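Naketti Two-Arm Collection Kit: a review after 600 drink pours

Posted in Hardware, May

The Naketti arrives in three boxes, one of which is entirely foam. Inside the other two are a pair of arms, a pair of leader handles you hold to drive them, cameras for the head and wrists, and a manual translated by someone with a deep personal dislike of verbs. Pascal Kramer and I had it running by four in the afternoon on a Thursday, which I mention because the box says 50 minutes.

Our job for it was drinks. Hao, the learning package we train with, wants demonstrations by the hundred before it will consider lifting a cup, so we set up in a booth at the Hotis canteen in Wirnberg and drove the arms through the same errand over and over: cup to spigot, lever, cup back to the table. Iced tea from the big dispenser, water from the small one. We shuffled the cup between takes so the policy wouldn't learn one spot by heart. 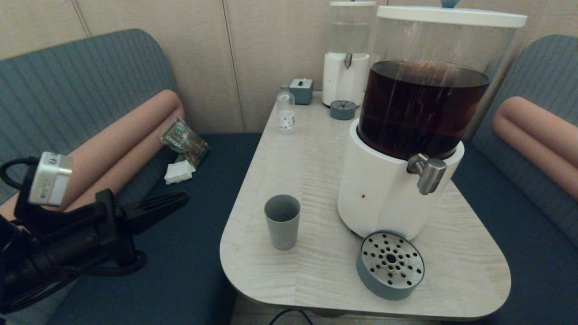

The leader handles are the best part of the package. They're light, they track well, and after a morning with them my shoulders complained less than they do after a morning of email. The finger triggers are another matter. There's a dead zone at the start of the squeeze, then everything happens at once, and a thin plastic cup has opinions about that. Of our first 100 takes we kept 57. Most of the rest were my squeezing.

The recording software is fine until you want to throw a take away. Delete is two menus deep and asks if you're sure, then asks again in German. Pascal bound it to a foot pedal on the second day and morale improved. Timestamps between cameras stayed in step all week, and for that I'd forgive a third confirmation.

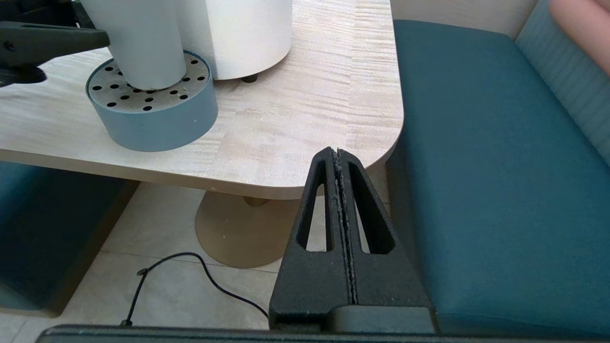
Fingers are sold separately in three shapes, and we stayed with the tapered slotted pair. They're good on levers and rims, less good on anything squat and round. The finish is slightly rough, so they collect whatever is going. Look along the seam where the two meet and there's a line of pale specks and dust, all of it delivered in close-up to the wrist camera. I'd wipe them before every session. We wiped them when we remembered.

Cables are the weak spot. The clips that come in the box let go if you look at them sternly, and the spare set costs more than lunch.

Would I buy it again? Yes, with a foot pedal and a roll of decent tape in the same order. Four stars, and the fifth is being held until someone fixes the triggers. Firmware is supposed to be coming. Pascal has the release page open in a tab.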